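13 July 2018

Woke up at five because the man across the courtyard has bought a rooster. Or a car alarm that sounds like one. I lay there working out what I owe the dentist and gave up at six.

The translation for Unex is still not finished. It's the manual for their bread slicer, 257 pages, of which the first forty concern where not to put your fingers. I've now written "Keep hands clear" so often that I flinched when I buttered my toast. They pay by the page, so I have no complaint about the repetition, only about the bread slicer, which I have come to dislike as a person.

Went out at ten to the post office on Grabowska to pick up the parcel from my aunt. Took a ticket. My number was 987 and the board said 951. There were two windows, and one of them was selling scratch cards and greeting cards with kittens on them. A woman in front of me mailed a rug. When I got to the counter I was told the parcel had gone back to Puden that morning, as it had been held the full two weeks. I said I had only gotten the slip yesterday. The clerk said the slip was the second slip. I asked what had happened to the first slip and she gave me a look I'll be thinking about in November. 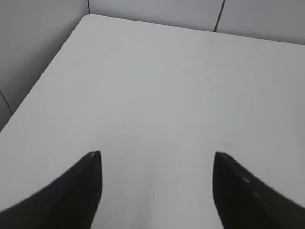

Walked home the long way to spend my bad mood on somebody else's street. The bakery was out of poppy seed. Bought a cheese roll and ate it on the steps of the bank, where a pigeon took an interest, and then its family did.

The gas bill was waiting when I got back: 2,072. For a summer in which I have cooked mostly cereal. I called Drurum and listened to pan flutes for half an hour, and a very polite young man explained that it's an estimate based on last winter, and that if I disagree I'm welcome to read the meter myself. The meter is behind the washing machine. I moved the washing machine — badly — and now there's a groove in the linoleum and I still can't see the last two digits.

Did six pages after supper. Chapter nine, cleaning the crumb tray. Must call my aunt tomorrow and tell her the parcel was lovely, then find out somehow what was in it.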